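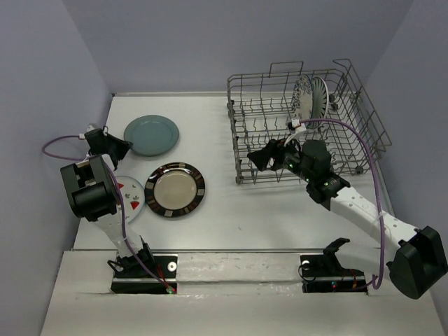 4.3 Geschirr einräumen (Betrieb mit zwei Armen)

Dieser Abschnitt gilt für das Kemura-Tischsystem ab Softwarestand Juli. Lesen Sie ihn, bevor Sie Ihre Spülmaschine verkaufen. Das System stellt Teller in einen Abtropfständer, mehr nicht. Es spült nicht, trocknet nicht ab und räumt nichts in den Schrank.

Vorbereitung

1. Arbeitsfläche abräumen. Besteck, Gläser und Lappen erkennt das System nicht zuverlässig.
2. Drahtständer auf die rechte Tischseite stellen.
3. Teller flach zwischen die beiden Arme legen, nie gestapelt. Gestapelte Teller greift der Arm als einen einzigen, mit den zu erwartenden Folgen.
4. Prüfen, ob die Kabel an beiden Greifern frei laufen.
5. Im Menü "Takagi" das Programm 3 wählen und starten.

Hinweis: Flache Teller mit erhöhtem Rand gelingen am ehesten. Gemusterte Teller sind laut Datenblatt kein Problem. Wir haben das nicht in jedem Licht bestätigt gefunden.

Achtung: Während der Bewegung nicht zwischen die Arme greifen. Teller über 700 g von Hand einräumen.

Was Sie erwarten dürfen

Der Prospekt von Flevitz spricht von einer Küchenhilfe. Mesfin Mamo hat für diese Anleitung 760 Durchläufe beaufsichtigt und rät, das Wort nicht zu ernst zu nehmen - wer drei Teller abzustellen hat, ist mit der Hand schneller fertig. Brauchbar ist das System zum Üben und Vergleichen von Greifabläufen. Als Haushaltsgerät empfehlen wir es derzeit nicht.

Bei Störung

6. Not-Halt drücken und warten, bis beide Arme stillstehen.
7. Teller im Greifer mit einer Hand stützen, erst dann den Greifer über das Menü öffnen.
8. Meldung 2,173 (Griff unsicher) quittieren und den Teller neu auflegen. Erscheint sie erneut, den Teller selbst einräumen.

Stand: 2022-06-10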